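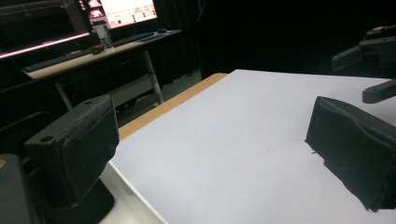
White top, wood edge: a pale surface with light tan banding along one side.

The Plain White Table

Workroom furniture, 14 Feb 2020

A white table is usually bought last. The shelving gets measured, the lighting gets argued over, and the table is ordered from whatever is in stock at the right height. It then gets more use than anything else in the room.

The type covered in this article is simple. It has a flat top in white or a very pale gray, a narrow band of wood or wood color along the sides, and a set of legs that may or may not have come from the same supplier. Motell sells one as a complete unit. Ludgate sells the tops only, cut to order, with the edge fitted at the shop. Both are common in small workrooms, and the differences between them are mostly at the edge and underneath.

The top

Most white tops sold for work use have a core board with a thin decorative face bonded to it. The face sets the color and takes the wear. The core gives stiffness and holds the screws. When a buyer complains that a top has failed, the face is seldom the part at fault. The usual trouble is a core that has taken on water through a joint or a screw hole and swelled, which lifts the face above it.

A matching sheet on the underside matters more than the sales pages suggest. A top faced on one side only will pull toward that side as the humidity in the room changes. On a short top this may never show. On a 58-inch top, such as the standard Ludgate length, a slight bow is enough to make a ruler rock. Turn the sample over before ordering. If the underside is bare board, plan on a stiffening rail.

White is not one color. Samples from two makers placed next to each other will differ, and the difference gets worse under warm bulbs. Some whites have a blue cast and some lean toward cream. If two tables are going to be pushed together, buy both at once and ask for the same batch. Matching a replacement to a top that has had years of sunlight on it is mostly a waste of effort.

Gloss

A high-gloss white face looks good in a catalog and is tiring to work at. Overhead fixtures reflect as hard bright bars, and the eye keeps adjusting between the glare and the work. A smooth matte or satin face scatters the light and still wipes clean. Deeply textured faces hide scratches but hold pencil dust in the grain, and they make poor writing surfaces without a pad.

The reason for choosing white at all is contrast. A dropped screw, a bit of thread or a speck of grit is easy to find on it. The same property means every speck shows, and people who dislike wiping a table should buy a gray one.

The edge

The edge takes the abuse. Sleeves drag over it, chair arms hit it, and cups are set down half on it. Three kinds are in general use.

Thin plastic banding is the cheapest and is put on with hot glue. It chips at the corners. Thick plastic banding has enough material to be rounded over and takes knocks well. Wood banding, either a veneer strip or a solid lipping, costs more and can be sanded and refinished in place.

A light wood band beside a white face has a practical side benefit. The tan line marks where the table stops. On an all-white table in a room with a pale floor, the edge is hard to pick out from above, and things get set down too close to it.

The joint between band and face should be felt with a fingernail. A slight step is normal in wood, which moves with the seasons. A gap is a fault, and water will find it. Ludgate seals the joint with a thin bead of clear finish. The Motell table has none that we could find, and the first job on delivery should be to run a little wood finish along the line with a small brush and wipe off the extra.

The Fuleretti method, named for the furniture shop that prints it on its care card, goes further. The top is cut slightly small, the lipping is glued on proud of the face, and the wood is then brought down level with a scraper. It gives the cleanest line of any edge we looked at. It also puts a scraper very close to the decorative face, and one slip leaves a mark that cannot be repaired. Two strips of masking tape on the face are cheap insurance.

Support

Long tops sag between the legs. A steel frame or a rail set back from the front edge will control this. Rails placed right at the front take up knee space and get kicked. Screws into the core should be coarse-threaded and should stop well short of the face. Mark the bit with tape.

For a load test, the Ong workshop sets 100 pounds at the center of the span, leaves it for 100 hours, and measures the dip with a straightedge and feeler gauges. The weight is then removed and the top is measured again 15 minutes later. The second reading is the useful one. A top that dips and comes back is under-supported and can be fixed with a rail. A top that stays down has crept, and flipping it over only postpones the matter.

Cleaning

Warm water with a little dish soap handles most marks. Wring the cloth out first and keep it off the edge joint. Dried glue can be lifted with a plastic scraper. Ballpoint ink comes off most faces with rubbing alcohol on a cotton pad, tried first on the underside. Melamine sponges are mildly abrasive and will polish a dull patch into a matte face, visible from any low angle once the sun gets around to the window.

Wood banding should be cleaned separately, with a dry cloth or a barely damp one. Oil finishes want a fresh coat once a year. We do ours in October, before the heat goes on and the air in the room dries out.

Rubber feet on tools and lamps can leave yellow stains on white faces, and no cleaner removes them. Felt pads or a sheet of plain paper under the feet will prevent it.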